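About Us

Home / About Us / Courses / Fees / Timetable / Contact

Brenditz Evening School
Languages and bookkeeping for working adults

Who we are

Brenditz Evening School is a small private school for adults. We teach English, German and Romanian in the evening, and we also have a bookkeeping course in two levels. Our students come after work, so the first lesson starts at 17:45 and the last one ends at 21:00. We are closed in August and between Christmas and the first week of January.

In the school year that just ended we had 323 students in all courses together. The youngest was 18 and the oldest was 74. We do not take children, although parents ask us often. There are good schools for children in the town and we are glad to give you their addresses at the front desk.

How the school started

The school was opened by Khadija Younis in two rented rooms above a shoe repair shop on Wiston Street. She had worked for many years as a translator of contracts and customs papers, and in the evenings she gave private English lessons at her kitchen table. When the table became too small for the group, she looked for a room. The first group had 11 students. Most of them were nurses from the district hospital who needed a certificate for their work, and three of them are still in contact with us.

In the first winter the heating in the rented rooms was weak and the lessons were held in coats. One of the students brought an electric kettle, and from this time we have the tea break, which is 15 minutes long and is written in the timetable. New teachers sometimes ask if they can shorten it when the lesson is late. The answer is no.

Bookkeeping was added later, when Farzad Mohammadi joined us. He came to the school first as a student of German, in the level A2 group. He is an accountant by profession and he noticed that many people in his group owned a small shop or a repair business and were afraid of their own papers. He offered to explain the basic things on two evenings after the German lesson. More people came than there were chairs. The next October we opened a proper course, and today he is responsible for the whole bookkeeping part of the school.

After that we moved to the present building on Crăciun Square. It was a furniture store before, so the front room has very large windows and the classrooms behind it are of different sizes. Room 4 is long and narrow, and we use it only for groups under eight people.

How we teach

Our groups are small. A language group has at most 12 students and at least five. If fewer than five people register, we call everybody and offer another group or the money back. We do not start a course with three people and close it in the middle.

Every new student makes a placement test before the first lesson. It has a written part of 40 minutes and a short talk with a teacher. Please do not prepare for this test. Some people study hard the week before, receive a place in a group which is too high, and then they are unhappy until winter. If you see after two lessons that the group is wrong for you, tell the teacher or the office and we will move you without any fee.

We use printed textbooks in the language courses, and the teacher adds materials from daily life: bus timetables, letters from the bank, rental contracts, instructions for a washing machine. In the higher levels the students also read short newspaper articles and speak about them. Grammar is explained on the board, slowly, and then practiced. We know that it is not the modern fashion to explain grammar, but our adults ask for it and they learn well with it.
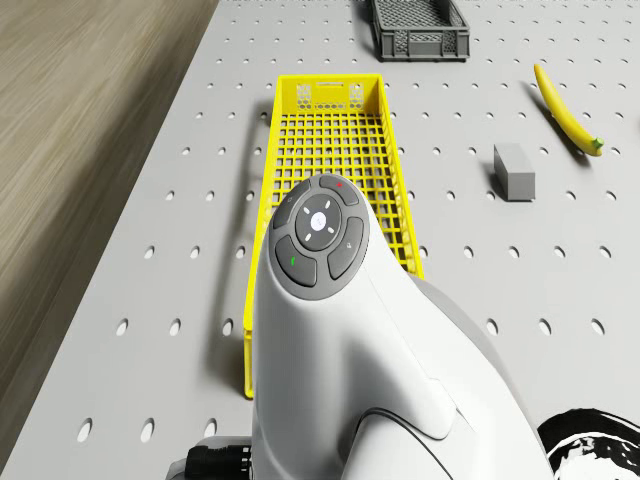

Homework is given after every lesson and takes 30 to 40 minutes. We understand that people have families and late shifts. A student who could not do the homework can come to the lesson without it and will not be asked for reasons. But we see every year that the students who do it regularly pass the exam more easily, and we say this openly on the first evening.

The bookkeeping course is practical. Each student keeps the books of an imaginary small business from the first week to the last one, with invoices, receipts, wages and one mistake hidden by the teacher in each month. Level 1 is for people who have never done it. Level 2 is for people who have finished Level 1 or who already work in an office and want to be more secure with taxes and the year-end closing. For Level 2 we use the program Truvix, which is installed on the computers in Room 2. You do not need to buy it for your home.

Our teachers

We have nine teachers, and seven of them have been with us for more than four years. All language teachers have a university degree in the language or in teaching, and each of them has learned at least one foreign language as an adult. For us this second point is important. A person who remembers how it feels to stand at a counter and not find the word is usually patient.

Khadija Younis still teaches two English groups herself, beginners and B2, and she leads the placement talks in September. Farzad Mohammadi teaches Level 2 bookkeeping and gives individual advice on the first evening of each month. This advice is free for present and former students. It is about how to keep your papers in order. He cannot fill in your tax declaration for you.

Twice a year all teachers visit one another's lessons and discuss them afterward. Students are informed in advance, and the visitor sits in the last row and does not take part.

Exams and certificates

At the end of each course there is a final test. Who passes it and was present in at least 70 percent of the lessons receives the certificate of the school. Those who were absent more often, for example because of illness, can ask for a letter which says what they attended.

Please note that we are not an official examination center. For the state language exams and the international certificates you have to register with the center in the regional capital. We prepare you for these exams in a special course of eight weeks, and our office helps with the registration form if you bring your identity card.

Fees

A language course of one semester costs 335 euros. The textbook is not included, and you may buy a used one from a former student if the edition is the same. A list of used books hangs next to the office door. Bookkeeping Level 1 has the same price, and for Level 2 there is an additional 110 euros for the use of the computer room and the printed tax tables.

You can pay in one sum or in four parts without extra cost. Students who are without work at the moment pay half. For this we need a paper from the employment office, not older than one month. If two people from the same household register, the second one receives a 10 percent reduction. The reductions cannot be added together; we take the one that is better for you.

If you have to stop the course, tell us in writing. Before the third lesson we return the full fee. Later we return the part for the lessons which remain, minus one month.

The building

The entrance is from the square, next to the pharmacy. There is one step at the door, and we have a ramp which the office will put out when you ring the lower bell. All classrooms and one accessible toilet are on the ground floor. The office and the small library are upstairs. If you cannot use the stairs, call us and somebody will come down with the papers.

The library has dictionaries, easy readers and some films. Students may borrow two things at a time for three weeks. We are thankful for donated books in any of our three languages, but please no encyclopedias, we do not have the shelves for them anymore.

Bicycles can stand in the yard behind the building. Parking on the square is free after 18:00, and before this you need a ticket from the machine.

Registration for the autumn

Registration for the autumn semester is open now and ends when the groups are full. English A1 and A2 are usually full first. Come to the office with your identity card, or send us the form from the Courses page and we will call you back to agree on a time for the placement test. During the summer the office is open in the afternoon from 15:00 to 18:00, except in August. Emails which come in August are answered in the first days of September in the order in which they came.

Brenditz Evening School
Crăciun Square, entrance next to the pharmacy

Page last updated: July 16, 2019

Courses | Fees | Timetable | House rules | Privacy | Contact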